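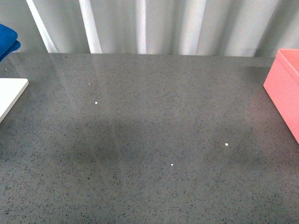
Tiempo de lectura: 6 minutos

Economía local / Vivienda y reformas

Los sobrantes de encimera tendrán almacén propio en Plestiditz

La empresa Promside abrirá en agosto, en el polígono norte de Plestiditz, un almacén dedicado a los recortes de encimera, es decir, a las piezas de piedra natural, aglomerado de cuarzo y cerámica que sobran cuando un taller corta una tabla para una cocina. El local venderá estas piezas a particulares y a pequeños instaladores, con un precio fijado por superficie y por estado del canto, y admitirá también material retirado de cocinas y oficinas, siempre que llegue entero y sin grietas.

El proyecto empieza con 47 talleres adheridos, todos de Plestiditz y de los municipios cercanos. Hasta ahora la mayoría de ellos guardaba los sobrantes en el patio durante unos meses y después pagaba a un transportista para llevarlos al vertedero de materiales de construcción. Según los cálculos presentados por la empresa, un taller de tamaño medio genera al año 58 piezas que todavía se podrían utilizar en un baño, en una repisa o en una mesa auxiliar.

«El material es bueno, lo que falta es sitio y paciencia para enseñarlo», explicó Emrys Samuel, responsable del almacén, en la presentación que se celebró en el salón de la asociación de comerciantes. Samuel trabajó antes como medidor en una tienda de cocinas y conoce el problema desde el otro lado: el cliente que necesita solamente un trozo pequeño debe comprar con frecuencia media tabla, y el resto se queda en el taller sin dueño claro.

Esta cuestión de la propiedad ha sido, de hecho, la parte más larga de las conversaciones. En muchos presupuestos no se dice a quién pertenece el sobrante. Algunos talleres lo consideran suyo por costumbre; algunos clientes piensan que, si han pagado la tabla completa, les corresponde también lo que no se monta. Los talleres adheridos incluirán a partir de ahora una línea en el presupuesto donde el cliente elige entre tres posibilidades: llevarse los recortes a casa, dejarlos al taller sin compensación o enviarlos al almacén y recibir una parte de la venta. Esta parte se descontará de la factura final si la pieza se vende antes del montaje. En el caso contrario, se pagará por transferencia.

El funcionamiento previsto es sencillo. Cada pieza entra con una etiqueta donde se anotan el material, el grosor, las medidas y los defectos visibles. Se coloca después en caballetes, de pie, con las piezas más largas en la parte del fondo. Las que tienen un acabado pulido se exponen también tumbadas sobre mesas, porque los compradores suelen querer ver cómo se comporta la superficie con la luz -- un brillo que en la tienda resulta elegante puede ser molesto en una cocina con la ventana enfrente del fregadero. El almacén tendrá por este motivo una zona con luz natural y otra con lámparas de tono cálido, parecido al de una vivienda.

Los colores que más se repiten entre los sobrantes son los grises y los beis con punto fino. No es una sorpresa para los instaladores. Son tonos que se han puesto mucho en pisos de alquiler y en promociones nuevas, porque disimulan las migas y las gotas de agua y combinan con casi cualquier mueble. Tienen, sin embargo, una dificultad cuando se trata de reparar o de ampliar: dos tablas del mismo modelo, compradas con algunos años de diferencia, pueden no coincidir en el fondo ni en el tamaño de las motas. El almacén recomienda llevar una muestra o, si no es posible, una fotografía hecha de día y junto a una hoja de papel blanco.

El precio mínimo será el mismo para todas las piezas pequeñas, con independencia del material. Para las grandes habrá una tabla expuesta en la entrada y publicada en la página de la empresa. Promside no hará cortes en el local. Quien necesite adaptar una pieza podrá encargarlo a uno de los talleres de la red, y el transporte entre el almacén y el taller estará incluido una vez por semana, en una ruta fija.

La decisión de no cortar en el almacén responde a una razón de salud. El polvo que se produce al serrar en seco los materiales con sílice es peligroso para los pulmones, y el trabajo exige agua, aspiración y protección respiratoria adecuada. La empresa pondrá carteles para advertir a los compradores de que no deben cortar ni lijar las piezas en casa con una herramienta doméstica. «Preferimos perder una venta antes que mandar a alguien a su garaje con una radial», dijo Samuel. Los vendedores preguntarán a cada comprador si la medida le sirve sin modificar y, en caso negativo, le darán la lista de talleres.

El local ocupa 400 metros cuadrados de una nave que antes se utilizaba para guardar material de ferias. Ha sido necesario reforzar una parte del suelo, cambiar la puerta de carga y poner una rampa en la entrada de peatones. Las obras las ha hecho Yoon, una constructora de la zona que además se ha incorporado a la red como proveedora de piezas retiradas en reformas. Es la única participante que no tiene taller propio, y su caso obligó a escribir unas condiciones separadas, ya que el material desmontado puede llevar restos de silicona, agujeros de grifería o cantos golpeados.

Estas piezas usadas estarán en un pasillo distinto y se venderán sin devolución. Las nuevas, en cambio, se podrán devolver durante quince días si conservan la etiqueta.

La parte informática ha sido encargada a Ikau, que ha preparado un catálogo con búsqueda por medidas. El comprador escribe el largo y el ancho que necesita y recibe solamente las piezas donde cabe ese rectángulo, también cuando el recorte tiene forma de ele o una esquina rota. En la primera versión hay 222 fichas publicadas, la mayor parte con fotografía y con indicación del grosor. Se puede reservar una pieza durante dos días sin pagar nada. Pasado este plazo vuelve a quedar libre.

Algunos talleres han recibido la idea con reservas. El propietario de uno de los que no se han adherido señaló en el turno de preguntas que clasificar y etiquetar los recortes lleva tiempo a los empleados, y que el dinero de la venta no siempre lo va a compensar. Otro asistente preguntó si el almacén no acabará por competir con los propios talleres en los encargos pequeños, como las encimeras de lavabo. Promside respondió que estos encargos son hoy los que más se rechazan por falta de margen, y que los talleres de la red cobrarán el corte y el canto según su tarifa habitual.

Entre los vecinos el interés viene sobre todo de quienes viven en los bloques antiguos del centro, donde las cocinas son estrechas y las medidas no coinciden con las de los módulos actuales. Una vecina que asistió a la presentación contó que lleva desde el invierno con un tablero provisional al lado de los fogones, en un hueco que ningún taller ha querido presupuestar por separado. También preguntaron por el servicio dos profesoras de la escuela de oficios, que buscan material para las prácticas de pulido y de pegado. La empresa estudiará una tarifa para centros de enseñanza, aunque no se ha comprometido todavía con ninguna cifra.

Quedan por resolver algunos asuntos prácticos. El autobús que pasa por el polígono no circula a mediodía, y la parada más próxima está al otro lado de la carretera, sin paso de peatones. El ayuntamiento ha indicado que estudiará la colocación de uno, dentro de la revisión general de accesos al polígono. Tampoco está cerrado el servicio a domicilio. Una pieza de tamaño modesto puede pesar más de lo que parece -- dos personas la levantan con dificultad si es de piedra -- y la empresa quiere probar primero con entregas a pie de calle, sin subir escaleras.

El almacén abrirá por las mañanas, de nueve a una, y dos tardes a la semana que se anunciarán antes de la apertura. Los talleres que deseen incorporarse más adelante podrán hacerlo sin cuota de entrada, con la única obligación de aceptar el modelo de presupuesto y de entregar las piezas limpias. Para los particulares que quieran dejar una encimera usada será necesario pedir cita y enviar antes dos fotografías, una de la cara superior y otra de los cantos.

Etiquetas: Plestiditz, reformas, encimeras, reutilización, comercio local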